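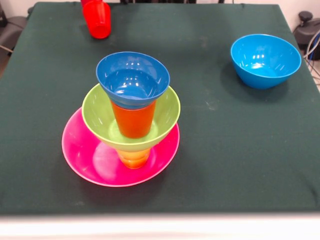
What the Stacking Table Did to Our Mornings

Filed under: Work Life, Robots & Such

I've been meaning to write this since June, when the Ustwood kitchen where I work started teaching an arm to sort and stack our dishes. We do lunches for daycares, so you can imagine the plastic! Pink plates, green bowls, cups in every orange you can think of, and all of it used to come past me and Michalis Fragkou on the sorting bench before the doors even opened.

I'll admit I was grumpy about it at first. Stacking was the part of the job where we talked. You don't need your head for it, so you get through your kids, your knees, the whole plot of whatever was on last night, and before you know it the carts are full. I was afraid that would go, and well, some of it did.

Now one of us sets out the practice pieces on the green cloth and checks what gets built. Plate, cup, bowl, cup, bowl is one of the patterns, and I still think it's a silly way to stack anything (try carrying it across a kitchen!), but the people from Dalirer like it because the wide and narrow pieces make for hard grabs. Michalis has become very fussy about where the loose pieces go. He used to throw cups at the rack from the doorway, and he mostly hit it.

My own hours are the same. My wrists feel better, and I spend more time up front with the drivers, which I like more than I expected to. What I miss is having a second person next to me until 10. We've started taking our coffee together at the table instead, and the boss hasn't said a word about it so far.

More when we get the trays going. Those are going to be a pain.

2 comments | 209 shares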